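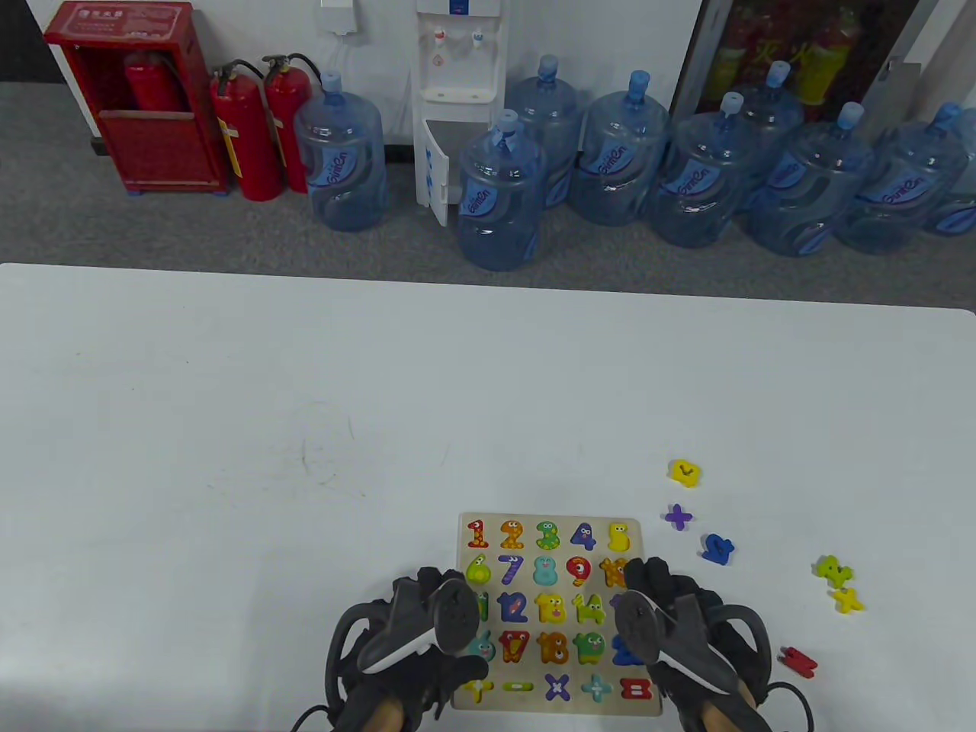 Wrist view vs head view for the number board: what are you feeding the policy?

kokonex_su
Posting this for opinions. I've been training the insertion policy on our number puzzle and it does fine until the last little bit, then it parks the piece half a slot over and pushes. We've got 495 demos in the set. My hunch is the head view is doing most of the work and the wrist views are just along for the ride. Pliltura handles our time sync, and I've checked it twice. Su-bin

plainoldPID
How are you cropping the head view? If you squash that whole table down to a small square, a 6 and a 9 are the same blob. I'd drop it completely and go wrist only.

glenys_t
Hard disagree with dropping it! The loose pieces are scattered off to the right of the board, and a wrist view has no clue where they are until you're nearly on top of them. We tried wrist only for most of July and the arm just wandered. Look at what it gets:

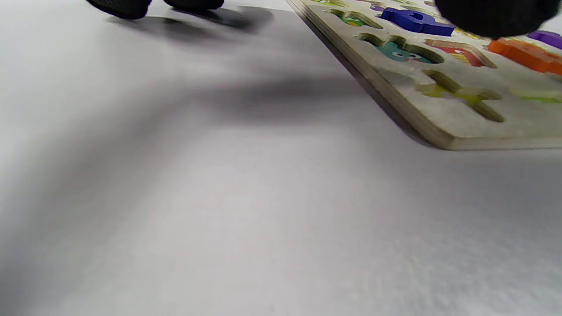

Wrist view near the edge of the board, fingertips top left

Half of that is blank tabletop and shadow. Great for lining up with an open slot, lousy for finding anything.

plainoldPID
OK, fair, but that shadow would worry me more. Do you randomize brightness?

kokonex_su
A little. Not shadows though.

glenys_t
Try it. Also mask the background in the head view (water jugs, extinguishers, all of it). Ours latched onto junk like that and lost it when somebody moved a chair. I'd split it in 3 stages: head view to pick, both to carry, wrist to seat.

plainoldPID
Stages are a pain to maintain. One network, more data. Get to 800 and see.

kokonex_su
I'll do the masking run first, it's cheap. Will post the loss curves when it's done.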